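Call for participants: How do people keep their family photos?

Piltholm is a small research studio which studies how families save and lose their memories. We are looking for 40 people who want to tell us about their private photo collections. The study is led by Hyun-seo Ji and Divina Bautista.

Who can take part

You can take part if you are 18 or older and you keep at least 500 photos of your family, on paper or in digital form. It is not needed that the photos are in good order. We are also very interested in people who have boxes, old phones and memory cards which they did not open for many years. You should be able to speak English or Tagalog in a comfortable way. Professional photographers and archive workers can not join this time.

What you will do

Every participant has 4 meetings with us between now and the end of March. The first meeting is in our office at Haddadin House and takes 90 minutes. The other three can be at your home or by video call, as you prefer. Between the meetings we ask you to write a short diary – a few lines are enough – each time when you look at, print, send or delete a family photo.

We will not copy your photos. If you want to show us some of them, you hold the album or the phone yourself, and we only make notes about your story. 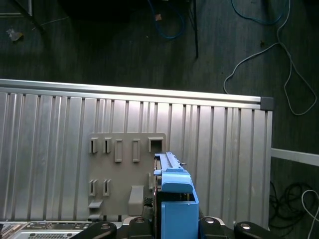
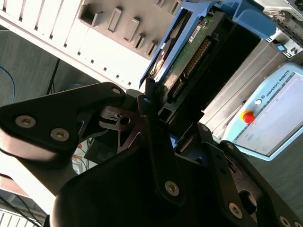 Our questions are mostly about habits. We want to know who in the family takes care of the pictures, what happens when this person moves away or dies, and how the others find what they are looking for. Many people in our first small study had an old computer in a closet and believed that the photos were still inside. A hard drive can hold the pictures of a whole childhood, and often only one person knows the password. Please do not bring such parts to the first meeting. We do not offer data recovery, but Arnel Macapagal can give you a printed list of things to ask before you pay a repair shop.

What you get

You receive a gift card after each meeting, also if you decide to stop the study early. We pay bus or train tickets to the office. At the end you get a small guide for sorting your collection, written by Charito Macapagal.

Your privacy

Names are changed in all our texts. You can read the notes from your meetings and ask us to remove any part.

How to apply

Send us a short message through the contact form on the Piltholm page with the title "Family photos". Please write your age group, what kind of collection you have, and at what hours we can call you. The last day to apply is 2024-11-05. Gerardo Samonte answers all messages, normally within a week. For questions about wheelchair access or child care during the meeting – we have one small room with toys – please write also to him.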